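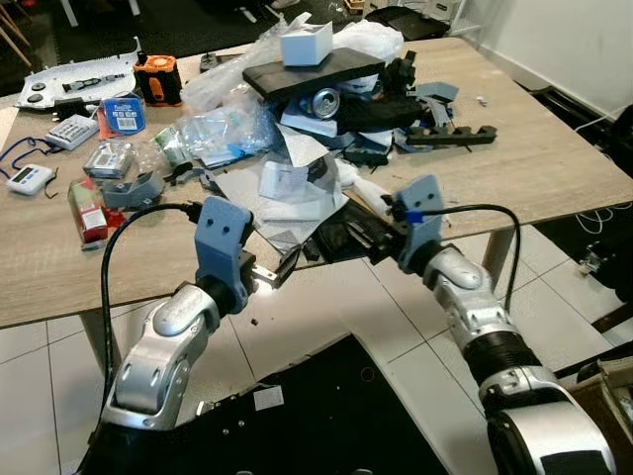 ¿Puede una máquina recoger una mesa?

Compartir: 1.185 | Comentarios: 2

Recoger una mesa desordenada es una tarea que una persona de ocho años sabe hacer, aunque no siempre quiera. Para un robot es un problema difícil. En este texto se explica por qué.

Un brazo robótico es una cadena de piezas rígidas unidas por articulaciones. Cada articulación tiene un motor. En la punta va la pinza, que hace el trabajo de la mano: se abre, se cierra y aprieta. Casi todas las pinzas tienen menos dedos que una mano, y muchas no notan bien si lo que tocan es duro o blando.

El primer problema es ver. La cámara entrega una imagen formada por puntos de color y un programa tiene que decidir dónde acaba un objeto y dónde empieza otro. Si las cosas están separadas, suele acertar. Si están amontonadas, se tapan unas a otras. De una lata metida debajo de una bandeja solo se ve una parte, y el programa debe calcular el resto. El plástico transparente es peor, pues la cámara ve también lo que hay detrás.

El segundo problema es agarrar. Una caja pequeña tiene caras planas y conserva su forma. Una bolsa arrugada cambia de forma cada vez que se toca. Un papel fino está tan pegado a la mesa que la pinza puede resbalar por encima. Además, al tirar de un objeto se mueven los que están apoyados en él, y el robot tiene que volver a mirar.

El tercer problema es decidir. ¿Una botella tumbada es basura o alguien quiere guardarla? ¿Y un trozo de papel arrugado? Las personas lo resuelven con lo que saben de su casa, o preguntan. A la máquina hay que enseñárselo.

Una forma de enseñar es repetir. Su-bin Yook, ingeniera del taller Ukedura, preparó 200 mesas desordenadas distintas y guardó 2.388 intentos de agarre. Cada intento se anota, también los fallidos - un fallo indica al programa qué movimiento conviene cambiar.

¿Pueden entonces las máquinas hacer las tareas de casa? Algunas, sí. Un lavavajillas lava platos y un robot aspirador limpia el suelo, pero cada uno hace un solo trabajo, y alguien tiene que meter los platos o apartar los calcetines. Recoger cualquier mesa, con cualquier cosa encima, todavía les cuesta mucho. De momento, la tuya te toca a ti.

Comentarios (2)

Flunell: Lo leímos el domingo con mi hijo. Pregunta si el robot puede usar los dos brazos para abrir una bolsa.

Wistberg: Falta hablar de la velocidad. Un robot puede tardar bastante más que una persona en coger una sola caja.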